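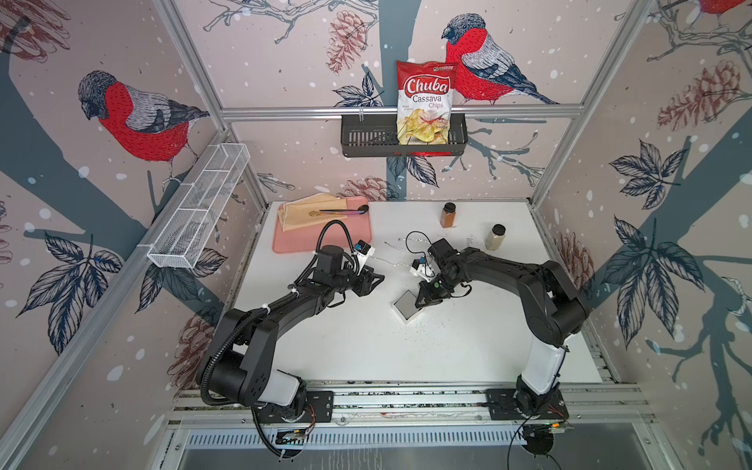 Will saved games from the original release still open after the update?
Players can keep using them, provided the files are copied to the new save folder before the game is started for the first time.

The Durkitz Game Archive has released an updated edition of its file tools for Plitow, the racing game first distributed as shareware by Ehlers. The release allows owners of the full game to view and change track files, car settings and driver names without the use of a separate hex editor.

The archive began work on the tools after members asked for a safer way to edit the main data file. Earlier programs wrote changes directly to the original – a single wrong value could leave the game unable to start. The new edition makes a backup copy first and checks the length of each record before saving. 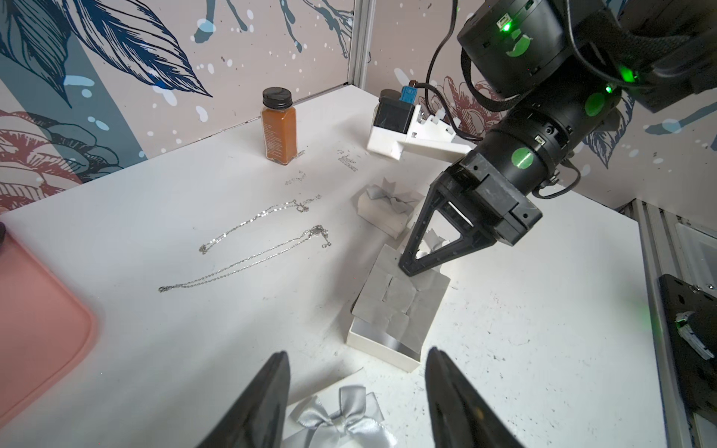 Inside the enclosed work area, with a second arm at upper right.

According to project lead Geeta Mittal, most of the effort went into the track format. "The car tables were documented years ago," Mittal said. "The track files use a different layout for each season, and the last season had to be worked out by hand."

The data file holds 1140 records, of which 89 remain unidentified. The archive has published a list of these and invites members to send in their findings. Raghavendra Chowdary will review submissions and maintain the format notes.

The release also includes 20 new tracks built by members. Tane Whitelaw contributed the longest of them, a night circuit named Jultthorpe. Each track may be installed or removed separately.
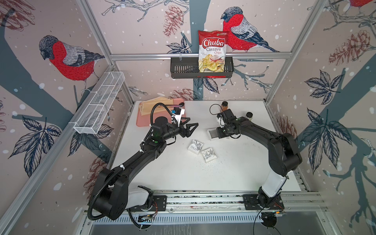 Installation requires the full version of the game, as the shareware edition stores its tracks in a shorter file that the tools do not read. Members who own the game on floppy disk should copy all files to a hard drive before running the installer. The program needs 30 megabytes of free space.

Sieglinde Voß and Joscha Voß prepared the German text of the manual. A corrected English edition will follow in November.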